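## 1. The Windden pads

Adwoa Darko had the Windden on her right hand by eight. It was a hand tool, two dark green fingers on a trigger, with a camera looking down over them. The Citcombe was still in its case by the door.

"Which one are you betting on?" Kobina Kyei asked from the laptop.

"I don't bet before lunch."

The customer was a hotel called Gbeho, up the coast, and it wanted an arm that could clear breakfast tables. Cups were solved. Plates were mostly solved. The hotel had sent down one of its own pitchers in a shoebox full of napkins, with a note from the manager asking for it back.

Kobina read out the sheet. Each gripper got 16 tries: approach, close, lift, hold for three seconds, set down. A slip counted as a miss. A squeak counted as a note.

"These pads are going," Adwoa said. She turned the tool over and pressed the ragged edge with her thumb. "Look at the left one."

"Trodasau says they're good for the year."

"Trodasau doesn't wash pitchers."

She could have changed them. There was a new set in the drawer, and it would have taken six minutes. But the hotel would be running old pads too by November, and Kobina wanted that number more than he wanted a good one. He typed "worn pads, left worse" and nodded at her to go.

She opened the fingers and brought them down over the table, well back from the glass. 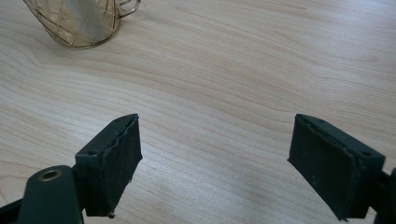 ## 2. What the sheet said

The first tries went well. On the fourth the body of the pitcher turned a little in the pads, and she felt it through the trigger before Kobina saw it on the screen.

"Slip?"

"It turned. It didn't drop."

"Sheet says slip."

"Then write slip."

They finished the run with two misses. The Citcombe had softer fingers and a slower close, and it took until past noon to get through the same list. It missed three times, always on the set-down, when the fingers held on slightly too long and the base rocked.

Adwoa took the tool off and flexed her hand.

"So the old pads win," Kobina said.

"By one. I was tired by the end."

He thought about that and put it in the notes column, in her words. Then he asked if she would do the Citcombe first tomorrow, and she said she would if he did the lifting and she did the typing.

She packed the pitcher back into its napkins and set the shoebox on the high shelf, behind the spare cables.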